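Handheld grippers at Bulivstead: what we have and what we plan to buy
Gallery, updated 04/01/2020

Notes on the equipment for the tabletop work, put together by Jouko Partanen and Elli Ojala ahead of the next budget round. The budget for the year is 3,352 euros, and nearly 60 per cent of it is already set aside for a second table. 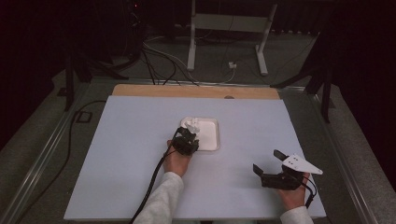
1. The grippers
One in each hand, both on cables, working over a white tray. Werkar quotes for them as a pair only, so a spare for one side means paying for two. We have asked Šimek for a price on single units and on replacement fingers.

2. Cables
Both grippers are wired. Leena Manninen wants longer leads and a proper run along the floor for the second table – allow 40 metres in the order, cut to length on site. Power for the new position has to come from the floor outlets, so the table goes where they are.

3. Board and tray
The board is a plain light one that covers most of the tabletop. It is the cheapest item on the list and we will order two. Trays come in boxes of 30 and one box should last until June.

4. Rails and stands
Metal rail on both sides of the table. Oskari Räsänen has measured up for the same layout next door. Stula can supply the rail, but delivery is charged separately and was left out of the first estimate.

5. Still to decide
Whether to buy the second pair of grippers now or hire them until June. Hire costs less this year and more over two. Rosalie Berchtold has both quotes – send comments to her before the order goes in.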